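Gripper notebook, 3rd July
Long-neck objects in the simulator, old fingers against new 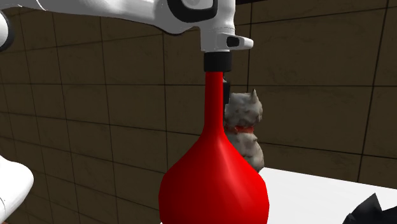

Where we left it

Before the break I had promised Yiğit a proper comparison of the two finger sets on the white arm, and what I had given him was a folder of half-labeled runs and a note saying "Kamcombe fingers seem nicer." He was very kind about it. So I cleared the morning, made a large pot of coffee, and started over from the beginning with the red vase, which I have become fond of in spite of everything it has put us through.

For anyone picking this notebook up cold (hello, Santeri, welcome back): the old set is the Girmont pair, short and stiff, and the new set is the Kamcombe pair, a little longer with a softer contact model at the tips. Both bolt onto the same black collar. The vase is held by the top of the neck and hangs straight down, and what we want to know is how much it swings and slips on the way across the table. The fat base carries most of the mass, so the neck makes a rather good pendulum whether we like it or not.

The cat stays in as the obstacle. Gillespie asked last month whether we could swap it for a plain cylinder, and I did try it, but the cylinder has no red on it and the cat does, and the red collar is just what trips up the segmentation when the vase goes past in front of it. I would like to keep that problem where I can see it.

Settings

Mass of the vase 840 g, up from the 300 g we had been using. The old number came from an early test object and had been copied forward through every config file since, including two of mine. Craig spotted it. All the earlier slip results for the vase should be read with that in mind, and I have put a line to that effect at the top of the June page.

Friction left at the defaults for both sets. Approach speed the same for both. Grasp height taken from the neck just under the rim, with no random offset in the first batch and a small one in the second.

Controller is the Moncrieff one, the branch Priit tidied up, with the force limit turned on. Please don't run it with the limit off, even for a quick look. I did that once and spent the better part of an afternoon wondering why the vase was sitting halfway inside the table.

First batch, no offset

Girmont pair: picks it up every time, which I half expected, and then lets it creep downward during the sideways move. The creep is slow and quite steady, and it only gets ugly when the arm brakes at the far end. On the gentle trajectory you would hardly notice it. On the quick one the base swings out toward the cat, and in a fair number of runs it touches.

Kamcombe pair: much less creep. The swing is still there, of course, as no finger is going to argue with a pendulum, but the neck stays put between the tips and the whole thing settles sooner. I watched several of these all the way through when I could have just read the log, because they were rather pleasant to watch.

Second batch, small offset in grasp height

Things got closer here. When the grasp lands lower down, where the neck begins to widen, the Kamcombe tips seem to ride on the slope and the vase tilts a little before it settles. The Girmont pair, being short, doesn't have as much surface to ride on, and it came out better than I would have guessed. 47 clean transfers for Girmont and 79 for Kamcombe over the two batches together, same number of attempts each, so the new pair is still well ahead, but most of that lead was earned in the first batch and I'd like us to be fair about it when we write to the Kamcombe people.

Camera

The view from this side is good for judging the neck and poor for judging the tips, as the neck hides most of what is behind it. For the slip measurement I ended up reading poses straight from the simulator, and that is cheating a bit, since the real cell won't have them. Priit thinks we should try a second camera on the other side of the table. I'd be happy with that so long as the tiled wall stays in the background of at least one of them, as I have been using the grid lines to sanity-check the lens model and would miss them.

The segmentation still loses the cat's collar when the vase overlaps it. It joins the two reds into one lump and the vase grows a bump on its right side. Changing the threshold did nothing useful. Santeri had an idea involving depth and I have written "ask Santeri" on my hand.

To do

Rerun the second batch with the grasp point measured from the rim of the vase. At the moment it comes from the table height, and I suspect part of the spread is our own doing.

Try a slower brake at the end of the quick trajectory. Craig has a profile he made for the Fallgate job that might drop straight in.

Ask Gillespie if the real Kamcombe tips are as soft as the contact model says. I pressed one with my thumb in the workshop and it felt firmer to me, but my thumb isn't calibrated.

Change the mass in the remaining config files. I have done the vase ones and nothing else.

Logs from both batches are in the shared folder under today's date, with the labels filled in this time, Yiğit.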